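Prenska: a browser puzzle game and what players did with it
Project report, second-year Games and Interactive Media
Kavinda Pramanik and Khrystyna Moroz
Nov 10, 2018

1. Aim

Our brief was to release a small game to the public and study how people played it. We wanted to know at which level most players stop, and whether a hint button changes this. Prenska is a block-sorting puzzle with 15 levels. It runs in the browser and needs no account.

2. Tools

The game was made in Cusier, which the department already has on the lab machines. Kavinda wrote the level logic and the saving system. Khrystyna drew the tiles and made the menus. We kept our task list in Workus, although from the second week we mostly used a shared notebook. Hosting was on Talukder, on the free plan, which allows 3,000 visits a month.

3. Method

The game went online at the start of October and stayed up for the whole month. Each new player was put at random into one of two groups. Group A had a hint button from level 3. Group B had no hints. For each player we stored the group, the last level finished and the time spent on each level. We did not store names or email addresses.

4. Results

We recorded 1,069 players. The largest drop in both groups came at level 6, where the player first has to move a block off the board and bring it back. Group A lost fewer players at this point than Group B. After level 9 the two groups looked much the same, and few people in Group A were still using hints.

Level 13 had a fault. If the player pressed undo twice quickly, the last block disappeared and the level could not be finished. We fixed it after a player wrote to us, but the figures for that level are not reliable and we have left them out of the charts.

5. Discussion

Level 6 is too hard for its place in the game. The move it asks for is not shown anywhere before it. We would put an easier level in front of it and keep the hint button for everyone.

The players mostly came from two student forums, so they probably play more puzzle games than the general public. We also have no way to tell if one person played on two devices.

6. Further work

Khrystyna is redrawing the tiles with patterns, as two players told us they could not tell the red and green ones apart. The level editor is half done and is not part of this submission.

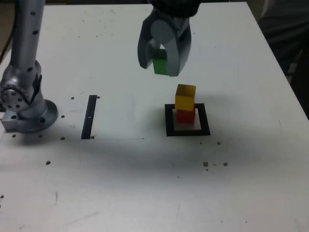

Fig. 1. Coloured cubes, two of them stacked on a white base.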